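Computer workroom, Nillau building, 12th August
Checked by: Kenji Lyons
Copy to: Monique Bailly

- [x] **Fire exit free on both sides.** Two boxes of paper were standing near the door, I moved them to the store.
- [x] **Extinguisher.** Seal is good, the label says next service in May.
- [ ] **Sockets at the window wall.** One cover is cracked. Please do not use this socket until the electrician has come.
- [x] **Extension leads.** No lead is plugged into another lead any more. Thank you to all.
- [ ] **Shelf over the sink.** The load limit is 300 kg, but the sign with this number has fallen down. New sign is ordered from Berge.

Comment to the electric points: before somebody opens a computer, the plug must be out of the wall. The switch alone is not enough. 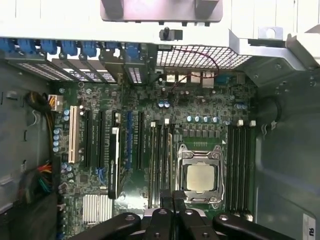 The same rule is valid for the printer and for the kettle, also when it is only for cleaning.

- [x] **First aid box.** Complete. Plasters were refilled.
- [ ] **Floor.** The mat at the entrance lifts at one corner. Tape is only a short solution, I ask for a new mat.
- [x] **Room temperature.** 19 degrees in the morning.

Open points go to Monique, and I look at them again when the electrician has finished.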